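4.2 Demonstrationserhebung durch Handführung und Fernsteuerung

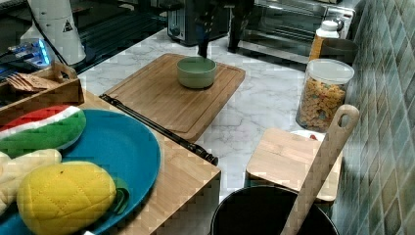
Abbildung 3: Küchenarbeitsplatz mit Schale auf dem Schneidebrett und Plüschobjekten auf dem Teller (links).

Sämtliche Demonstrationen wurden am Küchenarbeitsplatz des Standorts Illstead aufgezeichnet (Abbildung 3). Die Grundaufgabe besteht darin, ein Plüschobjekt vom Teller aufzunehmen und in der hellgrünen Schale abzulegen. Verlangt wird, dass das Objekt vollständig innerhalb des Schalenrandes zu liegen kommt und die Schale dabei auf dem Schneidebrett verbleibt. Eine Berührung des Randes durch den Greifer gilt nicht als Fehler, wird jedoch im Protokoll vermerkt.

Der Arbeitsplatz wurde bewusst nicht freigeräumt. Toaster, Vorratsglas und weiteres Küchengerät verbleiben während der Aufzeichnung auf der Arbeitsfläche, sodass die erlernte Strategie mit visuell unruhigen Hintergründen und eingeschränkten Anfahrwegen umgehen muss. Vergleichbare Arbeiten verwenden häufig einfarbige Unterlagen; die Übertragbarkeit der dort berichteten Erfolgsraten auf Haushaltsumgebungen ist nach Auffassung der Verfasser begrenzt.

Es kamen zwei Verfahren zum Einsatz. Bei der Handführung bewegt die vorführende Person den Arm im gravitationskompensierten Modus unmittelbar am letzten Glied. Die Gelenkwinkel werden aufgezeichnet und anschließend ohne menschlichen Kontakt erneut abgefahren, damit die Hände der vorführenden Person nicht in den Bilddaten erscheinen. Bei der Fernsteuerung über die Schnittstelle Fodimero wird der Arm von einem räumlich getrennten Bedienplatz aus geführt; Bild- und Gelenkdaten entstehen hierbei in einem einzigen Durchgang.

Insgesamt liegen 2.495 gültige Demonstrationen vor. Davon entfallen 841 auf die Handführung, die übrigen auf die Fernsteuerung. Weitere 429 Aufzeichnungen wurden verworfen. Häufigster Ausschlussgrund war ein Verrutschen der Schale beim Ablegen, gefolgt von Abweichungen zwischen der handgeführten und der erneut abgefahrenen Trajektorie. Letztere traten vor allem dann auf, wenn das Objekt beim ersten Durchgang verformt und für den zweiten nicht in gleicher Lage zurückgelegt worden war. Nachgiebige Gegenstände stellen insofern für das zweistufige Verfahren eine besondere Schwierigkeit dar.

Die Demonstrationen wurden von Nizar Awad, Noreen Keogh und Eoin Madigan durchgeführt. Alle drei absolvierten vorab eine Einweisung, deren Übungsdurchgänge nicht in den Datensatz eingegangen sind. Zwischen den Personen zeigten sich deutliche Unterschiede in der Anfahrt: Während Awad den Greifer überwiegend senkrecht über der Schale absenkte, wählten Keogh und Madigan flachere Bahnen von der Seite des Tellers her. Auf eine Vereinheitlichung wurde verzichtet. Die Personenzuordnung ist in den Metadaten hinterlegt und wird in Abschnitt 5.3 als Kovariate berücksichtigt.

Die Segmentierung in die Phasen Anfahrt, Greifen, Transport und Ablage erfolgte halbautomatisch mit dem Werkzeug Larnov. Als Phasengrenze dient der Zeitpunkt, zu dem die Öffnungsweite des Greifers einen objektabhängigen Schwellenwert unter- beziehungsweise überschreitet. Bei 89 Demonstrationen konnte auf diese Weise keine eindeutige Grenze zwischen Greifen und Transport bestimmt werden; sie wurden von Latifa Ghoneim und Eamon Cullinane unabhängig voneinander manuell annotiert. Abweichende Urteile wurden gemeinsam geklärt.

Für den Vergleich beider Verfahren wurde je eine Strategie ausschließlich auf handgeführten und ausschließlich auf ferngesteuerten Demonstrationen trainiert. Um Mengeneffekte auszuschließen, wurde aus den ferngesteuerten Daten eine Zufallsstichprobe im Umfang der handgeführten Daten gezogen. Netzarchitektur und Trainingsdauer blieben unverändert. Eine dritte Strategie, im Folgenden als Buckley bezeichnet, nutzt den gesamten Bestand und erhält das Erhebungsverfahren als zusätzliche Eingangsgröße. Die Ergebnisse werden in Abschnitt 5 getrennt nach Objekt und Phase ausgewiesen.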